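Bins, Baskets and Bags
Grellwood Reuse Room / Gallery / Small stuff for the house

Posted 2021-06-25

Quick page, more to come. We are clearing the small shelves before the Koubek sale in July and people keep asking what's in there, so, a gallery. Mostly wastebaskets and things to put in them or over them. Everything was wiped down before it went on the shelf. Prices are on the tags, don't go by last year's list.

New items go at the bottom of the page. Sold items come off when I get to it.

If you want something held, write to the Reuse Room address with the shelf number and which day you're comming. Holds are good for 2 days, then back on the shelf.

Shelf 30: pink wastebasket, dark net

Plastic, pink, the soft kind of pink. Little openings all over the sides, solid rolled rim, narrower at the base. Good for a bedroom or a desk. Paper and tissues fine, pencil shavings not so much, they go straight thru the holes without a bag in.

Shown on the pale table with a crumpled gray bag inside and the dark mesh going over the top. Net hooked on the rim at the right, being pulled out at the left. You can see the pink through it. Basket and net go together, one tag. Bag is just a bag.

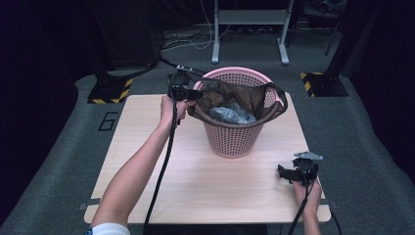
Shelf 30, same shelf: loose nets

More mesh, in the shoe box next to the basket. Different sizes, not sorted, sorry. Bring the measurement across the top of your bin, or bring the bin. A net that's a bit small is better than one that's a bit big, the big ones slide off on one side as soon as you let go.

Hand wash, hang over a chair. Not the dryer.

Liners

Plain plastic bags, saved and folded, in bundles of 30. Most are grocery size. They fit the small baskets if you turn the top down over the rim first and push the bottom out with your fist. Free with any bin, otherwise coins in the jar.

We have enough of these for now!! Please no more bags until after the sale.

Shelf 31: lidded bins

Two step-on ones and a swing top. The swing top squeaks. One of the step-ons has a stiff pedal, fine once its loaded with something heavy in the bottom. Inner buckets are included, check you have the right one before you leave, they got mixed up at the Mollska pick-up and I think I've matched them again.

Shelf 32: hampers and big baskets

Wicker, mostly. A couple have a broken strand or two near the handle, marked with yellow tape. The tall one with the cotton lining is on hold.

Pick-up

Side door, Porberg Street end. Ring and wait, the bell is slow. Parking in front is for loading only, so have your stuff ready to go and somebody to help with the big hampers. Bring a box if you're taking small items, we're short.

Cash or card over 5 dollars, cash under.

Still to sort: the 420 hangers from Koubek, and the crate with the drawer dividers. Those get their own page. Dont ask for them at the door yet please, they're behind everything else.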